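Docs Datasets Household Changelog Contact

Projects > Trerkura > Rooms > Waste bins

# Trerkura: small waste bins, data card

2 min read

Maintained by Otis Calloway. Last edited Apr 10, 2025.

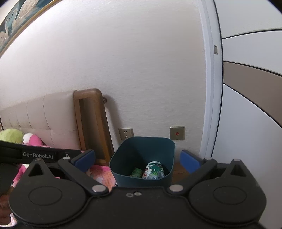 Trerkura is a set of pictures of small household bins and the rubbish that goes in them. It covers bedrooms, landings, home offices and the odd bathroom. Kitchen bins are in Mumgate, which has its own card and its own label list, so please don't merge the two without reading both.

## Contents

- 1432 pictures in the full release
- 1399 after near-duplicates were taken out
- 5 label groups (see below)
- `bins.csv`, one row per picture
- `rooms.csv`, floor type and wall notes

## Labels

`bin`: any open container on the floor used for dry rubbish. Plastic, metal and wicker all count. Pedal bins have the lid noted in a separate column.

`wrapper`: crisp packets, sweet wrappers, outer film. Crumpled or flat makes no difference.

`can_or_roll`: drinks cans, tape cores, cardboard tubes. These were two labels in July. Half-hidden ones inside a bin were too hard to tell apart from above, so they were joined.

`paper`: tissues, envelopes, receipts.

`other`: anything else. Use the notes column.

An item is labelled if any part of it shows over or inside the rim. Things under other things are left out, even when you can guess what they are.

## Rooms

Floors are mostly light wood, with carpet in the Ofori rooms. Wall plates, sockets and skirting boards are not labelled. Bin liners are recorded as yes, no or unclear.

## Known problems

Dark bins are harder to label than pale ones. Teal, navy and black tend to get mixed up under lamps, and the colour column should be treated as a rough guide. More than 100 rows have no bin size. Plullis rows use the old room codes, so run `fix_rooms.py` before joining the tables.

## Changes

- Joined `can` and `roll`
- Removed food waste, now in Mumgate
- Added the liner column

Send corrections to Otis with the row number and the label you think it should have.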